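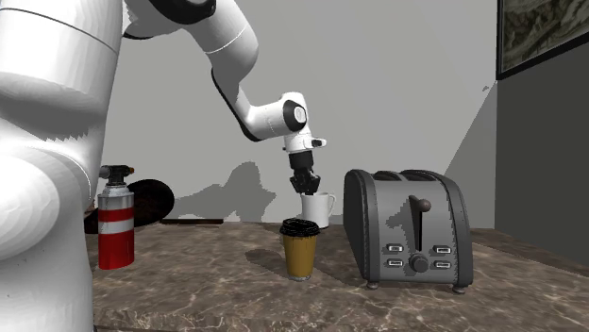

1/ Wuvari, theatrical cut vs. streaming cut

The streaming version went up 13th September. It runs 13 minutes shorter, and 6 of those come out of the second act.

2/ The Clinov subplot is gone apart from one phone call. Her exit in act three now has no setup.

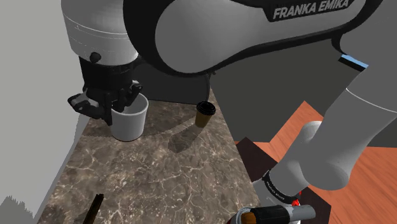 Gripper at the rim of a white cup.

3/ Aspect ratio is unchanged. The sound mix is not – dialogue sits higher, and the score drops under it in the dock sequence.

4/ Shot count for the dock sequence: 36 in theaters, same on streaming. The trims are all in the scenes on either side.

5/ Trodeo has the disc listed for October. No word on which cut. I'll compare again when it ships.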